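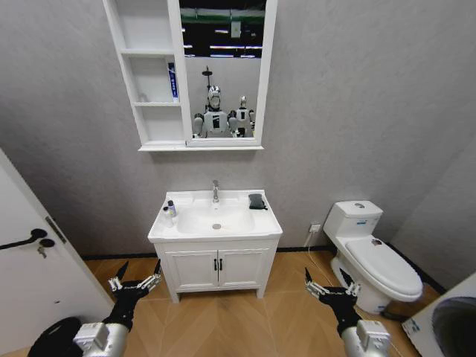 Prendergast

Small bathrooms: keeping them clean and finding room for things

Most of the trouble in a small bathroom comes from damp and from having too much on show. The tips below are the ones I have kept using after two flats and a narrow terraced house in Skiltstead. Some take a minute and some need an afternoon.

Cabinets and shelves

Empty the cabinet completely twice a year. June is a good month for it as you can leave the window open all day. Wipe the boards with warm water and a drop of washing-up liquid, then dry them. White boards go yellow along the front edge if product is left to dry on them, and once they have gone yellow they stay that way.

Keep tubes in their cartons until you need them. A carton stands up on a narrow shelf where a bare tube falls over, and you can see at a glance what you have left. Open shelves should hold the things you reach for every day. Everything else goes behind a door.

Leave one shelf empty if you can. It gives guests somewhere to put a washbag, and it is useful when you are cleaning the one below.

Medicines are better off in a bedroom drawer. The bathroom is too warm and too damp for most of them.

Mirrors

Use a clean cloth wrung out in warm water, then a dry one. Glass spray is fine but put it on the cloth. If you spray the mirror itself the liquid runs down behind the frame and the backing starts to go black at the bottom edge.

To slow down misting, rub a very small amount of shaving foam over the dry glass and buff it off until it is clear. It lasts a week or so in our house, less in winter.

Textured walls

A rough plaster finish holds dust, and dust holds damp. Go over it with a soft dry brush before you put any water near it. A paintbrush you no longer use for painting does the job well. After that use a barely damp sponge and work from the bottom up, which stops dirty drips marking the dry wall below.

Test any cleaner somewhere low down and out of sight first — behind the toilet is the usual place. Check it again the next morning in daylight.

Wood-look floors

Vacuum first, with the brush head on. Herringbone has a lot of short joints and grit collects in every one of them. Mop with a well-wrung flat mop and follow the direction of the planks as best you can. Never leave a puddle standing, whatever the floor is made of.

Black skirting shows dust and splashes of toothpaste more than white does. Wipe it each time you mop. An old sock over the hand is quicker than a cloth.

The sink

Limescale round the base of the tap comes off with kitchen paper soaked in white vinegar. Wrap it round, leave it for 30 minutes and rinse well. Do not do this on natural stone or on a plated finish that is already worn.

For a slow drain, take out the plug and clear the hair by hand before trying anything from a bottle. Put a bowl under the trap if you have to undo it, and have a towel ready.

Air

Leave the fan running for 20 minutes after a shower. Keep the door shut while it runs if there is a gap underneath, and clean the fan cover when you do the cabinet. If there is no fan, open the window wide for a short time and hang wet towels in another room.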